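Skarnbridge Device Refurbishment Program
Progress report to the funder, second period

Summary

The program collects used phones, tablets and laptops, repairs the ones worth repairing, and passes them on to households in Skarnbridge and Piltham. In this period we took in 1107 devices and sent out 862. Another 134 are on the shelf waiting for parts, and the rest were too damaged or too old and went to the recycler. We are on schedule for the main targets in the grant agreement. We are behind on one of them, the phone battery work, which is covered under Problems below.

Intake

Most of the devices came from three office clear-outs in Skarnbridge. The Piltham drop-off point brought in fewer than we planned for, and a good share of what came in there was chargers and cables with no device attached. We have changed the sign on the bin and moved it from the side entrance to the front desk. Numbers went up after the move, though one month is too short a time to say much.

Phones are now more than half of intake. When we wrote the application we expected laptops to lead, and the parts budget was drawn up on that basis. We would like to move part of the laptop screen line to phone screens and batteries. The total does not change. A revised budget sheet is attached to this report.

Software and support life

The biggest change since the last report is how we decide what is worth fixing. We used to go by age and physical condition. We now look up how long the maker will go on supplying security updates, and we do not send out a phone with less than a year left unless the person asking for it only wants it for calls and texts, and has been told what that means.

This has cost us some output. Several good-looking phones from the December intake were stripped for parts under the new rule. We think it is the right call. In the first period we had people coming back after a few months when their banking app stopped opening, and they had to be given a second phone.

Tablets are harder. Makers are less clear about tablet updates, and for two models we could find no published date at all. Those are on hold until we get an answer.

On laptops, we install a Linux system where the machine can't run a current version of Windows. Take-up has been better than expected among people who mainly need a browser. Families with school-age children still ask for Windows, mostly because of the software the schools use, and we save the newer machines for them.

Parts and bench

The second bench at Bitholm is in use. Parts taken from scrapped desktops and laptops are now sorted by type and logged before they go into storage, where before they went into mixed boxes. It takes longer at the start and saves time later. Memory and drives turn over quickly. Processors move slowly, but we keep the common ones for desktop repairs.

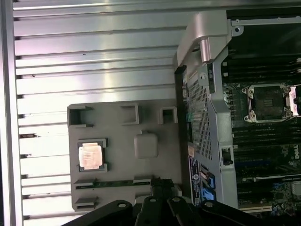

Data wiping

Every device with storage is wiped before it goes to the bench, and the result is logged against the device number. Drives that fail the wipe are destroyed. The written procedure was updated this period to cover phones that arrive locked to a previous owner's account. We contact the donor once, wait two weeks, and then use the phone for parts.

Training

We ran 16 evening sessions, starting at 6:30 p.m., split between the two towns. The content is basic: setting up an account, making a backup, adjusting text size, spotting a fake delivery message. The Piltham sessions were full. The Skarnbridge ones were not, and we plan to try a late morning slot there.

Problems

Phone batteries are the main one. Our first supplier sent a batch that would not hold a charge for a full day, and we returned it. We have since moved to Piątek, which costs more per battery but has not given us trouble so far. The delay accounts for most of the devices now waiting for parts.

The stock database is slow when two people use it at once — usually at the end of the day, when everyone is entering their work. We looked at replacing it and decided against that for this grant year. The entry form has been cut down to the fields we use, and that has helped.

Next period

Clear the battery backlog.
Set a written rule for tablets.
Start repeat checks by phone with people who received a device in the first period.
Agree on the parts budget change with you, if possible before the next order goes in.

Spending to the end of this period is within the approved total. The itemized statement is in the second attachment.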